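Chapter 5
Languages Without a State

In September, the school board in Clalaneck voted to close the last primary class taught in Lapiņa. There were 23 children in it. Parents were told that the building cost too much to heat and that the pupils would be better off in the main school, where every lesson is given in the national language. By the time the next term started, 3,000 people had signed a petition against the closure, in a district with 3,487 registered voters.

The dispute did not begin with the school. Lapiņa speakers have lived on both sides of the Jurnen River for centuries, and the border that now follows the river was drawn without asking them. On the northern bank their language has no legal standing. On the southern bank it may be used in court and on road signs, but public money for teaching it ended a generation ago.

This chapter looks at how small nations without a state of their own organise to defend their language, and at how governments respond. It asks three questions. Who gets to decide what counts as a minority? Why do some movements seek autonomy while others ask only for schools and broadcasting? And what happens when groups in different countries begin to support one another?

Two writers will come up often. Inese Lukoševičius argues that language rights mean little without control over land and local budgets. Heino Petrauskas disagrees. He points to the Favavia settlement, under which a minority gained its own schools and radio service while leaving the border alone.
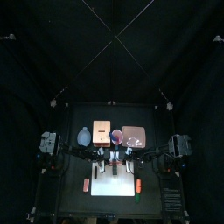 Both positions have critics inside the movements themselves. Rūta Priedītis, who taught the Clalaneck class for most of her working life, has written that outside supporters tend to favour whichever side makes the better speech. Her account is reprinted in Section 5.2.

Key terms in this chapter: autonomy, kin state, linguistic minority, self-determination, solidarity network.

5.1 Drawing the line at the river

The border commission met in a hotel at Jurnen and heard from landowners, railway officials and two bishops. It kept no record of any evidence given in Lapiņa.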